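Is a rented humanoid worth it for tidying clothes in a small guesthouse?

Asked in Home Robots and Gadgets

I look after a small guesthouse in Turkthorpe and I've been looking at the Flitel housekeeping plan. You get a two-legged robot with proper hands on a monthly rental, plus setup help. What I care about most is clothes and linens left on beds. I don't need cooking, I don't need conversation! Has anyone lived with one for more than a demo? These are the kind of bedroom jobs I mean, and a look at the hands: 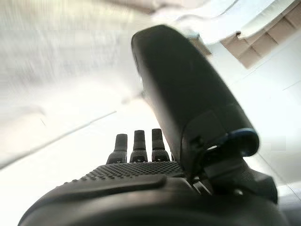
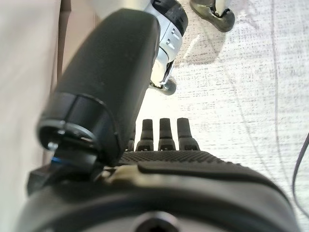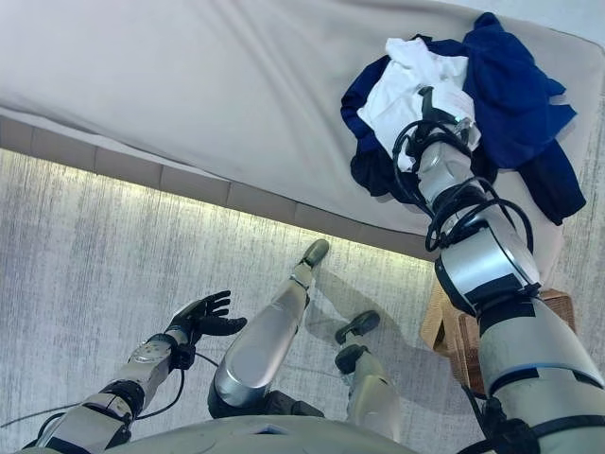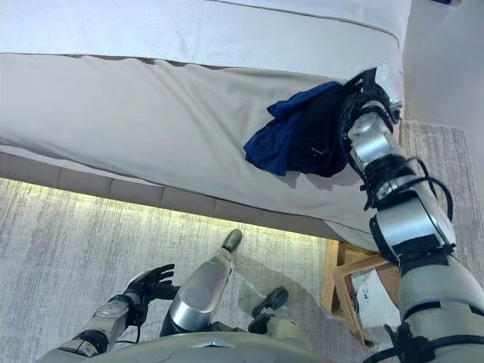
My questions, in no special order. How does it do with soft stuff that has no shape, like a sweater in a heap? Is the carpet a problem for walking? Do the hands wear out? And is the monthly price the whole price? The quote I have is 3,000 for setup and then a rental fee, and my brother-in-law keeps telling me to wait for the next Omon model. I'd have to decide before August, when we fill up.

3 answers

Answer by Gaetano Fabbri (accepted)

I've had the Flitel plan in two rental apartments since last spring and I'm a big fan, so take that into account. I'll go through what you asked.

Soft stuff is what it does best. I expected the opposite! A heap of clothes is forgiving, because almost anywhere it grabs is a fine place to grab. Sweaters, towels, pillowcases, T-shirts all go well. Where mine struggles is thin slippery fabric lying flat (a silk scarf took it four tries and then I picked it up myself) and anything tucked in tight under the mattress. It also doesn't know when it has two things instead of one. You send it for a shirt and it comes back with the shirt and a sock, which for clearing a bed is no trouble at all, but if you want things sorted you need to do that part or pay for the sorting add-on. I tried the add-on for a month. It sorts light from dark pretty well and everything else so-so.

Carpet: short pile has been fine for me. I have one shaggy rug and I roll it up on cleaning days. Pay more attention to phone chargers and lamp cords on the floor. It steps over them most of the time, and "most of the time" is not what you want with a lamp.

Hands: the grip pads are the part that wears. I changed mine once, it was a ten minute job with the tool they give you, and the difference was really noticeable afterward, especially on cotton. Ask them to put a spare set in the contract. They did for me when I asked, and my neighbor who didn't ask paid for his.

Price: my first full year came to 3,733 with setup, pads and one service visit. I only run it a few mornings a week, so yours will be higher if you want it daily. Check what they call an "active hour." On my contract, charging doesn't count but standing there waiting for you to open a door does. I found that out in month two and now I prop the doors open.

One more thing, walk it through each room yourself the first time and go slow. They tell you it can learn a room without you. It can, but the rooms I did by hand have been much better ever since, and it's kind of fun, you feel like you're training a new hire. My record is 53 items off beds and chairs in one morning, after a wedding party checked out. I was in the kitchen making coffee the whole time and I loved every minute of it.

Comment: Does it fold?
Reply from Gaetano Fabbri: Towels yes, slowly. Shirts I wouldn't bother. It drops things in the basket and I fold in front of the TV.

Answer by Gualtiero Marchetti

Agree with most of that. I rented for three months and sent it back, only because my place is too small and it was always standing where I wanted to be. Measure the space beside your beds before you sign. If you have to turn sideways to get past, the robot will be slow there too, it reaches across the bed okay but it wants room for its feet.

Support was great. I got the same technician every time and she picked up the phone.

Ask for the trial. It isn't on the website but they gave me two weeks and took it off the setup fee.

Answer by khaemba_fan

look at Khaemba too, they have a wheeled one for under 2,000. no legs but do you need legs?? mine is great on tile. havent tried it on beds

Comment: She asked about beds and carpet.
Reply from khaemba_fan: ok true. still a good robot though

Update from the asker: Thank you all, this helped so much! I called and asked for the trial and the spare pads, and got a yes on both. Two of my rooms have space on one side of the bed only, so I'll start with the three bigger ones and see. Does anybody know if the active hours carry over to the next month when you don't use them?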